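Progress report: lead follow-up and sales training at Tristley
Submitted 19/10/2022
Prepared for Vaughn Schumacher

Where we are

The contact database move is finished. Everything that used to live in the two sales offices' spreadsheets is now in Flukent, including the walk-in cards from the Mercado model homes. After duplicates were merged we had 148 active buyer records. The older records are archived and can be searched, but they don't get automatic emails.

The move took longer than planned. The Mercado cards had been filled in by hand and many had a phone number but no email address. The sales agents called those buyers themselves during slow hours, and that work is done except for the people who didn't pick up. They get one more call and then go to the archive.

Website inquiries

The new contact form went live on the Mercado and Prurent pages. It asks for name, email, preferred move-in period and whether the buyer has a house to sell. We took out the budget question. Buyers were skipping it or typing a zero, and the agents said they would sooner ask it on the phone.

Since the form went up, 73 inquiries have come through it. Each one goes to the agent on duty at the matching community, with a copy to the sales manager. If the agent hasn't logged a reply by the end of the next business day, the inquiry moves to the other agent. This has happened a handful of times, mostly while the Prurent office was short-staffed.

The page for finished homes ready to move into is still out of date. Marketing has the new floor plans but is waiting on final pricing from the construction side. Until that comes in, agents are sending price sheets by email on request.

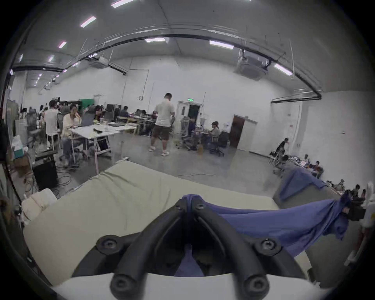

Agent training

Both training sessions in the original plan have been held. The first covered how to log calls and notes in Flukent. The second was on phone follow-up: what to ask in the first call, when to offer a tour, and how to write a short email afterward. Every agent attended the first session. One agent from Prurent missed the second and went through the material later with the sales manager.

Call notes are better than they were, though uneven. Some agents write a full paragraph and others write "left msg." We have added a short list of required fields so that a second agent can pick up a buyer without starting over.

Still open

Realtor referrals are not being tracked correctly. The system records the buyer's first contact as the source, so a buyer who fills in the form and then comes in with an agent shows up as a website lead. We have asked Flukent support for a separate referral field and have no date from them yet. In the meantime the Mercado office keeps a paper list.

The follow-up emails for buyers who toured and went quiet are drafted and need your approval. There are two versions, one for first-time buyers and one for people with a house to sell.

Budget

Spending is within the approved amount. The data cleanup ran over and the training came in under, and we moved the difference between those lines. No added funds are requested.

Next steps

Get approval on the follow-up emails and load them. Update the move-in-ready page once prices arrive. Fix the referral source field, or agree on a workaround if support can't do it. The next report is due in February and will include tours booked and contracts signed by lead source, for each community.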